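Reading time: 2 min

Search this site Enter keywords

SARKONVILLE SHARED WORKSHOP
Inspection Checklist: Tabletop Arm Build, Bay 6
Project name: Lirker
Builder: Babatunde Ekwueme
Inspector: Ľubica Šimko
Date of inspection: 6/1/26

1. Power and wiring

1.1 Emergency stop within reach of the operator's seat - PASS
1.2 Supply fused and labeled - PASS
1.3 Cable strain relief at base and elbow - CONDITIONAL
Comment: The elbow clamp is secure. The base clamp is one size too large for the cable and shall be replaced before the next powered run.

2. Arm and mounting

2.1 Base bolts tightened and marked with paint - PASS
2.2 Software speed limit set and locked - PASS
2.3 Guard fitted over shoulder gear - FAIL
Comment: The printed guard has split along the lower screw hole. Mr. Ekwueme is to reprint it with a thicker wall. Order 2338 covers the new screws.

3. Work area and test objects

The lid-lifting task is to be run only with cookware listed on the task sheet. Pots must be empty and at room temperature before the arm is enabled.
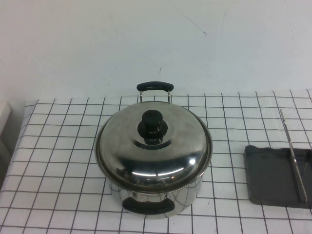
Item 3: table layout, covered pot and tray with utensil.

3.1 Pot closed and set flat on the cloth - PASS
3.2 Tray kept apart from the pot - PASS
3.3 Tablecloth fastened on the underside - CONDITIONAL
Comment: Tape holds at three corners. Clips are preferred, as agreed with Adaeze Okafor in May.
3.4 Utensil position marked on task sheet - NOT DONE
Comment: The utensil lies across the tray and reaches past its back rim. The builder shall record this position on the sheet or move the utensil fully onto the tray.

4. Records

4.1 Logbook current - PASS
Comment: Last entry is run 249.
4.2 Second person named for powered runs - PASS (Benedita Gouveia)

Result: Powered operation suspended until items 1.3 and 2.3 are closed. Items 3.3 and 3.4 may be closed by the builder and initialed in the logbook.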